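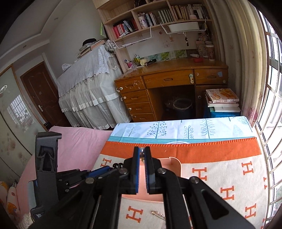
Two weeks on the coast road with the Javance 40 travel pack

I bought the Javance 40 the week before we set off for Nistham, which everyone tells you not to do with a new rucksack, and I'm so glad I ignored them. We went down by night train and then by whatever bus happened to be going our way, and this bag came with me up ferry ramps, into the backs of taxis and once on to the roof of a van with a crate of ducklings. I love it. I'll try to be fair about the bits I don't.

First, how it opens. The whole front unzips like a suitcase, so you can get at your socks without digging down through everything you own. My old Flarnance was a top loader and I spent years emptying it on to hostel beds at midnight by the light of my phone. With this one I could open it on my knees on the bus, pull out a jumper and shut it again before the next bend (and on the road into Nistham there is always a next bend!).

Inside there are 4 mesh pockets on the lid side and one big space on the other, with two straps to hold things down. I put cables and medicines in the small ones, underwear in the long one, and the last became a sort of home for ticket stubs, shells and half a packet of ginger biscuits. The mesh is quite fine and hasn't snagged yet.

The harness is the best part. I'm short in the back and most packs this size sit on me like a wardrobe. You can slide the shoulder straps up and down on the Javance, and once I'd got them right, which took me most of a cup of tea, the weight went on to my hips and stayed there. On the day we climbed to the fort above the old harbour there were 220 steps according to the sign at the bottom, all uneven, in full sun, and I did them with the bag on because the left-luggage office had shut for lunch. I got to the top puffing but my shoulders were fine. The view is tremendous, by the way. You can see right along the salt pans to the lighthouse, and a woman up there sells slices of cold melon with chilli on.

Rain: we had one proper soaking, waiting for the ferry across to Feng, when the shelter turned out to have most of a roof but no sides. The cover lives in its own pocket at the bottom and goes on in seconds. Everything in the main part stayed dry. The top pocket, where I keep my passport, was a bit damp along the zip, so I've started using a plastic bag in there.

On Feng itself I left the big bag at the guesthouse and used the little daypack that clips on the front. It's a lovely thing in its own right, big enough for a towel, a book, a water bottle and lunch, and we walked all the way round the island with it, stopping to swim wherever the rocks allowed. The straps are thin, though, and with a full bottle in it they dig in by the afternoon. I'd happily have paid a little more for some padding.

I should say something about small things too, as I'm hopeless with them. Earrings, watch, hair clips, they all sink to the bottom of any bag I've ever owned. The Javance has a zipped pouch inside the lid with a soft lining, and for two weeks I put the whole lot in it each morning and tipped it all out again each night. I lost nothing, a personal record.

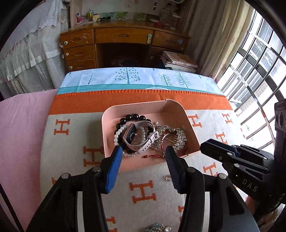 Watch, beads, pearls and a comb in the pink tray.

Now the grumbles. The side pocket for a water bottle is too tight once the bag is full, and I had to take the pack off every time I wanted a drink. The zip pulls are metal and they jingle, so my companions could always hear me coming down the corridor. And the grab handle on the side is stitched a touch too low, so it tips when you haul it off a luggage rack. I nearly took out a man's newspaper on the way home.

It fitted under the seat on the ferry and in the overhead rack on the train. I haven't flown with it yet, so I can't say how strict airlines would be when it's stuffed to bursting. We're off again in May, by plane this time, and I'll add a note.

We covered 1,376 kilometres by the time we got back to our own front door, and apart from a grey scuff on the base (the van roof, I think) the bag still looks new. I emptied it, shook out the sand and biscuit crumbs, wiped it down with a damp cloth and hung it on the back of the door, where I keep looking at it fondly.

If you travel mostly by bus and train and you're always wanting the thing at the bottom, do go and try one on. Take your own water bottle to the shop and see if it fits.

Posted 3 Mar 2022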